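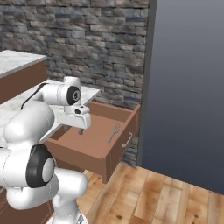 Fig. 1 - Tiroir en bois, position ouverte.

Technologie du meuble - Chapitre 4
Variations dimensionnelles du bois et jeux de fonctionnement

4.1 Rappels

Le bois est un matériau hygroscopique. Il échange de la vapeur d'eau avec l'air jusqu'à atteindre une humidité d'équilibre, qui dépend de l'humidité relative et, dans une moindre mesure, de la température. L'humidité du bois, notée H, s'exprime en pourcentage de la masse anhydre :

H = (masse humide - masse anhydre) / masse anhydre x 100

Au-dessus du point de saturation des fibres, l'eau libre occupe les cavités cellulaires et les dimensions restent stables. Au-dessous, seule l'eau liée varie, et toute variation de H entraîne un retrait ou un gonflement. Le mobilier d'intérieur travaille toujours dans ce second domaine.

4.2 Anisotropie

On distingue trois directions : axiale, radiale, tangentielle. Le retrait axial est négligé dans les calculs courants de menuiserie. Le retrait tangentiel est le plus élevé, de l'ordre du double du retrait radial pour la plupart des feuillus. Il en résulte deux conséquences pratiques :
- une planche débitée sur dosse varie davantage en largeur qu'une planche débitée sur quartier ;
- une planche sur dosse tend à tuiler, la face côté écorce devenant concave au séchage.

Les tables utilisées en travaux dirigés donnent un coefficient k, en pour cent de variation dimensionnelle par point d'humidité du bois. Ne pas confondre k avec le retrait total, mesuré entre le point de saturation et l'état anhydre.

4.3 Calcul du jeu en hauteur

La variation d'une dimension L s'écrit :

dL = L x k x dH / 100

Application : façade de tiroir massive, fil horizontal, hauteur 200 mm, débit sur dosse, k = 0,25. Le local passe de l'hiver à l'été et le bois gagne quatre points d'humidité. On obtient dL = 200 x 0,25 x 4 / 100, soit 2 mm. Une façade ajustée sans jeu en février sera donc bloquée dans son logement en fin d'été. Le jeu se calcule toujours à partir de l'humidité du bois au moment de l'ajustage, relevée à l'humidimètre à pointes (modèle Kurton de l'atelier, correction d'essence activée).

La même façade, longue de 600 mm, ne demande aucun jeu hygroscopique dans cette direction, le fil étant parallèle à la longueur. On conserve seulement le jeu mécanique prescrit par le fabricant des coulisses. Pour la série Ferkau, se reporter à la fiche distribuée en début de semestre.
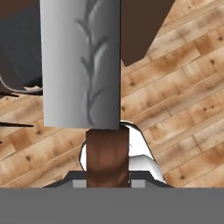
Le raisonnement s'étend aux côtés du caisson, à condition que leur fil soit orienté comme celui de la façade. Lorsque deux pièces massives sont collées à fils croisés, l'une bloque le mouvement de l'autre et la contrainte se libère par fente ou par rupture du joint. Ce montage est exclu au-delà de faibles largeurs. On lui substitue une fixation à trous oblongs, une rainure non collée ou un panneau dérivé.

4.4 Cas du fond

Un fond massif se loge en rainure, sans colle, le fil parallèle à la façade. La variation se produit alors dans la profondeur du tiroir et se reporte vers l'arrière, où le fond dépasse sous la traverse. La vis de maintien arrière est placée dans une lumière ouverte. Un fond en contreplaqué peut être collé sur son pourtour ; il contribue dans ce cas à l'équerrage.

4.5 Finition et cinétique

Un vernis ne supprime pas l'échange de vapeur, il le ralentit. L'amplitude saisonnière diminue si le cycle est court devant le temps de réponse de la pièce. Une finition appliquée sur une seule face crée un gradient d'humidité et favorise le tuilage - les deux faces reçoivent donc le même nombre de couches, y compris les parements non visibles.

Les éprouvettes de l'atelier de Grultimville sont stabilisées à 56 % d'humidité relative avant mesure. La pesée précède le relevé des cotes. Reporter les valeurs brutes dans le tableau, sans arrondi intermédiaire.

Travail à préparer : reprendre le calcul du 4.3 pour un débit sur quartier, avec le coefficient radial de la même essence, et comparer les jeux obtenus.

Documents liés
Chapitre 3 - Séchage et stabilisation des débits
Chapitre 5 - Assemblages d'angle des caissons
Fiche atelier - Réglage des coulisses Ferkau
Étude de cas - Commode Ivanov, reprise des fonds
Fiche atelier - Emploi de l'humidimètre Kurton

Contact | Atelier de Grultimville | Tous droits réservés | Haut de page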